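Nov 30, 2018

Wallpaper Is Back on Incombe's Main Street

Well, I never thought I'd be writing about wallpaper two weeks running, but you folks keep emailing me! The old McIver paint store is open again under Vira Nazarenko, and I stopped in this morning before the coffee was even ready. She's kept the name, the creaky door and the paint counter, but the back half is all wallpaper now, with 2000 rolls on the shelves.

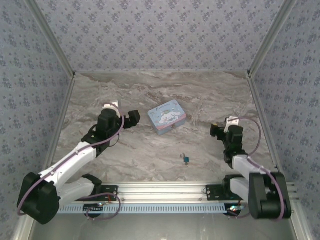
Vira says small florals have been her best seller since July, mostly for powder rooms and hallways. I grew up with that stuff in my grandmother's kitchen in Drurnomden and swore I'd never hang it myself – and then I walked out with four rolls under my arm. My husband hasn't seen the receipt yet.

She's also starting Saturday hanging classes with Tsegereda Negussie, who papered half the houses on my block back when she worked out of her van. Classes run two hours, and you'll learn how to match a pattern, get around a corner and smooth out bubbles without losing your temper (I have my doubts about that last one). 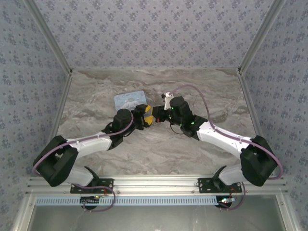

Spots are limited to four people per class, so call the store or stop by to sign up. Bring an apron and wear shoes you don't care about – paste gets everywhere.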